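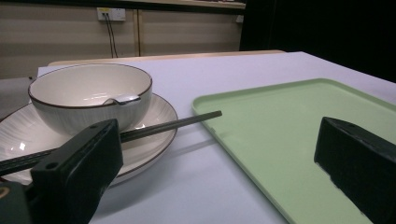

Chapter 7
Glazes and Glazed Ware

Learning objectives
After studying this chapter you should be able to:
explain what a glaze is made of and what each part does
tell apart the main ways of applying a glaze
recognize the common faults and name a likely cause for each
keep a simple test record

Key terms: flux, glass former, stabilizer, bisque, crazing, crawling, pinholing, fit

7.1 What a glaze is

A glaze is a thin layer of glass melted onto a clay body. It seals the surface, makes it easier to clean, and carries most of the color. Clay that has been fired once without glaze is called bisque. It is hard but usually still porous, and it will soak up water from a wet glaze quickly. The powder in the glaze stays behind on the surface as an even coat.

Every glaze needs three kinds of material. The glass former is silica, which on its own melts at a temperature far higher than most kilns can reach. The flux brings that temperature down. The stabilizer, usually alumina supplied by clay, thickens the melt so that it stays on the pot and does not run onto the shelf.

7.2 Temperature

Potters sort glazes by the temperature at which they mature. The stoneware glaze used in the exercises for this chapter, listed in Appendix B as Prarska White, matures at 2,000 degrees Fahrenheit on a slow firing. Fire it too cool and it stays dry and rough. Fire it too hot and it thins on the upper edges and gathers at the foot.

Thinning is not always a fault. Many glazes turn brown where they run thin over a rim or a raised rib, and tableware makers plan for this. A brown rim can also be painted on with an iron wash before glazing – the two methods can be hard to tell apart in a finished bowl.

7.3 Fit

Glaze and clay both shrink as they cool. If the glaze shrinks more than the clay, it is pulled tight and cracks in a fine network. This is crazing. If it shrinks much less, it is squeezed and may flake away at edges and handles. This is shivering, and ware that shows it should not be used for food.

Crazing may appear weeks after firing. Keep your test tiles and look at them again before you settle on a recipe.

Before you begin

The Steludel test series at the end of the chapter uses 2 clay bodies and one base glaze. Label the back of every tile with an iron pencil before dipping. Ordinary pencil burns away. Write down the clay, the glaze, the number of dips, and the shelf position. Wear a dust mask when weighing dry materials – silica dust harms the lungs – and wipe the bench with a wet sponge afterward. Do not sweep it.

Section 7.4 begins with mixing and sieving.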